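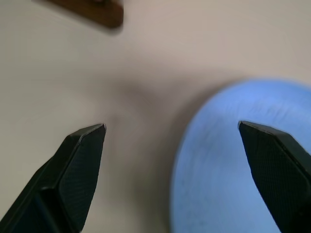
New fingers on the arm

I finally swapped the fingers on the gripper this week. The old pair had rounded ends and kept pushing small things across the table. The new ones are black like the last set, but the tips come to a bevel, and they keep the fine crosshatch texture from the print bed. I like how that came out and left it alone.

Rami Atallah drew the first version and I changed the angle twice. Brermont, the shared shop where I keep the arm, has one printer that holds size well enough for this, so I waited until Monday night for a slot.

Wrist camera

The camera sits close in, so both tips stay in view with the table behind them. Anything on the table goes soft when the arm moves. The fingers stay fairly sharp. I may slow the approach down before I touch the exposure.

Still to do

The left finger has a little play at the screw. Suha Aoun gave me some thread lock to try. I also want to run 1000 open and close cycles with the new pair and check the screws again after that.

Waqas Pirzada asked for the files. I'll put them up once the screw holes are fixed — right now they need drilling out by hand.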